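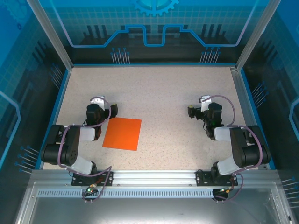 4. Folding one sheet on a hard, speckled surface

4.1 Why we kept the task so plain

I should say up front that I came to this section as a paper person. I've been folding things since second grade, and when Troels Arnardóttir and I sat down in January to plan the study, my first ideas were all far too fancy (cranes! boxes with lids!). Troels talked me down to a single sheet and a single fold, and I'm glad. One sheet of paper already gives you plenty to argue about. It has a stiff direction and a soft direction, it slides when you'd like it to stay put, and once it has a crease in it, that crease is part of the sheet for good.

We went with orange for the part of the work I describe in this section. The stock came from Posby in packs of 500, and we set 35 sheets aside before starting so we'd have clean ones to compare against later. I'd love to tell you we picked the color for a deep reason, but it was the color both of us could find fastest against a pale, speckled top. Figure 4 shows a sheet partway into a bend, with a twisted strip narrowing down from the fold.

Figure 4. Orange paper, bent and partly folded, on the terrazzo-patterned surface. The upper panel is the lighter of the two. 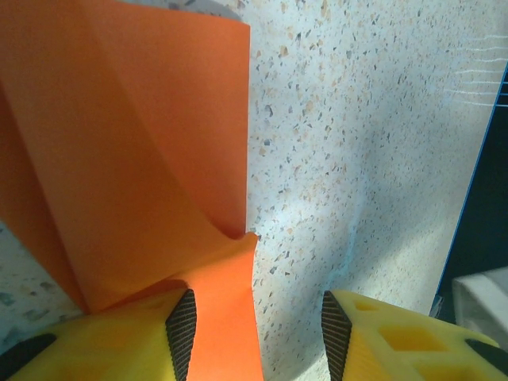
and that takes me to creases, which turned out to be the part I had the most fun writing up. We sorted them into two kinds. A planned crease is a straight line you press on purpose, usually after lining up two edges. A stray crease is everything else: the pinch marks, the short dents, the little twists where the sheet got narrow and had to go somewhere. Stray creases matter more than people think, because the next fold tends to follow them. If you've ever tried to refold a road map along the right lines, you already know the feeling.

4.2 Edges, corners and the surface underneath

Folding guides for kids nearly always start with "match the corners." It's good advice, and I still teach it that way, but it skips over how the corner gets there. A corner lifted straight up pulls the rest of the sheet toward it. A corner rolled over in a low curve mostly leaves the rest alone, and the curve stores a bit of spring that you have to press out later. We wrote both down as separate moves in our notes and called them "lift" and "roll" (Troels wanted longer names and lost).

Volodymyr Vakulenko, who read an early draft for us, asked for more on the surface, and he was right to. A smooth top lets paper skate. A soft one, like felt, holds the paper but swallows the crease, so the line comes out fuzzy. A hard top gives you the sharpest line of all if you can keep the sheet from wandering while you press. My own habit at home is a cutting mat from Tastis, a little grippy on top and firm underneath, and I'd happily recommend that sort of thing to any beginner.

The speckles brought up a smaller point. On a plain white table, a fold edge is easy to follow by eye. On a terrazzo pattern you get all those gray and tan chips next to it, and a person glancing down can lose a pale sheet pretty quickly. With orange I never had that trouble — the edge just stands out. Later readers who want to repeat this with white stock should probably pick a calmer top.

4.3 Scoring a fold

For scoring we borrowed the Palamarchuk scale, which runs from a loose bend to a flat, pressed fold. It was made for envelopes, so a few of its steps didn't suit us and we dropped them. What stayed was simple enough to use while chatting over coffee: do the edges meet, is the line straight, does the sheet stay down when you let go? We gave each question its own mark and didn't blend them into one grade.

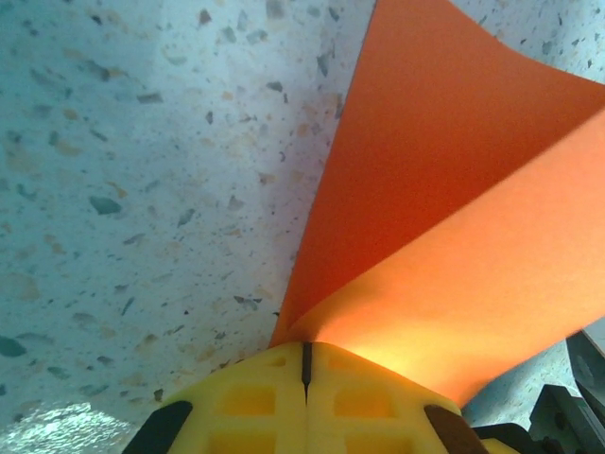 Does a bent sheet count as a folded one?
Only once there's a pressed line in it. A bend with no crease gets the lowest mark on our scale, however neatly the edges line up.

We went back and forth on that rule for a whole afternoon. I still think a tight, even bend deserves a little credit — Troels doesn't, and the scale as printed is his version.

Search this site Enter keywords Go

Related items
Rukdale notes on paper grain and humidity
Envelope folding and the Palamarchuk scale
Choosing a work surface for paper crafts
Stray creases: a short glossary

Contact | Copyright | Back to top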